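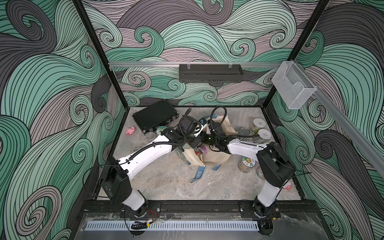
4. Entering a Traded Pick in Skosus Draft Board

Use this section when a team in your basketball league has sent a draft pick to another team. Only a user with the Commissioner role can enter a trade. Team managers can view the result but cannot change it.

Before you start, both teams must be on the league list and the draft order must be locked. If the order is still open, go back to Section 3.

4.1 Record the trade

1. Open the Draft tab and select Picks.

2. Find the pick by its number or by the team that first held it. In the sample league, this is pick 117, held by Gitau.

3. Select Transfer. The New Holder box opens.

4. Choose the team receiving the pick. In the sample league, choose Coetzee.

5. Under In Return, add each player or pick going the other way. Player IDs can be typed in directly. The sample trade uses player 815, Marek Lukáč.

6. Enter the date both teams agreed to the trade, in the form 2/16/21.

7. Select Save as Pending.

Note: A pending trade shows in gray on the board. Rosters and salary totals do not change until it is approved.

4.2 Approve the trade

1. Open Pending Trades and select the trade.

2. Check the roster count for both teams. A team over the limit is marked in red and must release a player first.

3. Select Approve. The board reloads with the new holder's name on the pick and the original team in parentheses.

Caution: Approval cannot be undone once the draft clock is running. Before that, use Reverse Trade on the same screen.

4.3 Picks with conditions

Some picks change hands only if they fall in a certain range. Check Protected in the Transfer box and enter the first and last protected positions. If the pick lands inside the range, it stays with the original team. Fill in the Carry Over field if the debt moves to next year's draft. If you leave it blank, the debt ends.

4.4 Messages

Error 168: The pick has already been transferred. Open its history to see the current holder.

Error 1167: The player is on the injured list and your league rules block the trade. Change this under Rules, Trades.

For leagues moved over from Sandov, pick history before the move is read-only. Send corrections to Yareli Ayala at the support desk, with the league name and pick number.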